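Search tickets

Left arm lets go early on the vase task
Bench: Bosbridge, two-arm flower cell
Software: Plokero
Status: Open, cause found, fix on trial

First entry, 9.10

Right, this one's a lovely puzzle and I'd like to get it written down properly while it's fresh. The left gripper is opening before it's been told to. It picks up a stem, lifts it nicely, starts across towards the vase and then, somewhere over the middle of the table, the fingers open and the flower drops. No error on the screen, no warning, and Plokero carries on as if the stem were still in the hand, so you get a very graceful mime of a flower being put in a vase.

It started after we moved to the new vase set in May. The old ones were wide and forgiving. With narrow necks the arm has to tip the wrist much further over to bring the stem down straight, and I did wonder from the start if that mattered.

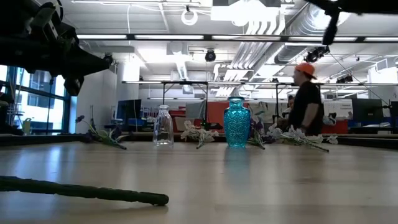

What I've tried so far this morning:

- Restarted Plokero. No change.
- Swapped the order of the vases in the task file. No change.
- Ran the right arm alone through the same moves. Perfect, every time!
- Ran the left arm with nothing in the hand. Fingers still open by themselves, so it isn't the stem slipping.

That last one cheered me up no end, as it means we can stop blaming the flowers. They've had a lot of stick (sorry) and they don't deserve it.

Safety note for anyone using the bench today: please keep hands out from under the left gripper while it's moving, even at slow speed. A dropped flower is nothing, but if it can open when it hasn't been told to, I'm not going to promise it can't close. Stop button first, then reach in. I've put the speed limit down and would like it left there until this ticket is shut.

Second entry, 11.45

Progress! I pulled the log for the left hand and went through all 300 lines of the last run. At line 186 the grip force reading falls to zero for a moment, comes back, and then falls again. The open command isn't in there at all. What is in there is the hand going back to its rest position, and on our set-up rest means fingers open. So the hand loses contact with the controller, decides it has been switched off and on again, and politely goes to rest. Plokero never hears about it.

I then held the arm still and turned only the wrist, a little at a time. Nothing, nothing, nothing, and then near the end of the turn the reading dropped out. Turned it back, reading fine. Did it again and got the same result, 4 times out of 4. I can't tell you how pleased I was.

So it's the cable, or the plug at the hand end of it. At full tilt there isn't enough slack and it pulls on the connector. The old vases never asked for that much turn, and that's why we got away with it for so long.

Third entry, 14.20

Made the loop at the left wrist longer and clipped it further up the arm so the bend is gentler. Checked it doesn't catch on anything through the full turn, then ran the pick and carry again with the loose bunch of daisies. Two arms, slow speed, me with one hand on the stop.

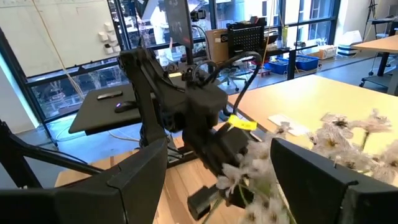 Polák replied from Celluvdale: we had the same fault on our bench and a longer loop only hid it for a while. Please take the plug out and look at the pins before you call it fixed. Ours had one pushed back in the housing, and it made contact or didn't depending on how the cable lay. Also, can you change the rest position to "hold last" for now? Opening on a lost signal is a poor choice for anything that carries things over a person's hands.

Fourth entry, 15.35

Great advice, thank you. Rest position changed to "hold last" on both arms, and I've added a check so that Plokero stops the run if the force reading disappears while it thinks it's holding something. Tested by unplugging the left hand mid-carry with nobody near it: both arms stopped and the fingers stayed shut.

Plug is out. One pin does sit lower than its neighbours, so I've asked for 2 new cables, one to fit and one for the drawer. The left arm stays off until they come. The right arm is free for anyone who wants it, at the lower speed please.

Leaving this open.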